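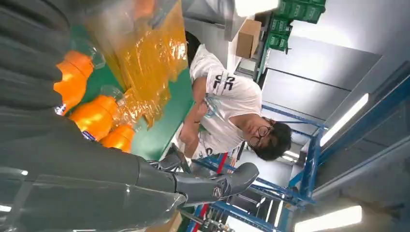 **Figure 2.** Bottles bundled in translucent yellow-orange film, on a green work table.

### 4.2 What people mean by "a pack"

Our second set of interviews concerned the multipack, a unit of sale that everyone in the bottled drinks trade uses daily and that few can define the same way twice. At Naststead, a pack is whatever comes off the line inside one skin of film (Figure 2). At Plekach, a pack is whatever the invoice says it is. The two definitions meet in the loading bay, where they do not get along.

We collected 2,115 delivery notes from the two sites and coded each one for the unit named in the quantity column. The words "pack," "bundle," "case" and "tray" all appeared, often on the same sheet and now and then on the same line. One Plekach clerk had written "2 trays (cases)" and initialed it, apparently satisfied. When we asked at the front desk which word was correct, we were handed a glossary last revised before the firm sold anything in film. It defines a case as "a wooden box."

The confusion costs less than we had expected. Warehouse staff read the notes against what they know of the customer, and a corner store that has ordered 600 bundles is assumed to have meant bottles. This repair work is quick, mostly silent and recorded nowhere. It also depends on people who have been in the job long enough to know which stores exaggerate. New hires at both sites took the notes at their word, and several told us with some feeling about the afternoon they stopped doing so.

Film complicates matters further. A cardboard case announces its own edges, and staff treated it as one thing even when half empty. A wrapped bundle with a torn corner was described to us as "a pack," "an ex-pack" and "singles, basically," by three people on the same shift. Mridha, the inventory software in use at Naststead, recognizes none of these states. It allows a pack to be present or absent, and leaves the torn ones to philosophy. Staff enter them as absent and put them on a shelf by the time clock, where the supply does seem to go down.

Plekach uses a rival product, Herkik, which offers a free-text field for damaged goods. We read 3,000 entries from this field. The most common was a single period, typed to get past the screen.

We take from this that the unit is settled by the people handling it, usually late and usually out loud. Section 4.3 follows the same orders through to the billing office, where the wooden box makes a second appearance – this time with a price attached.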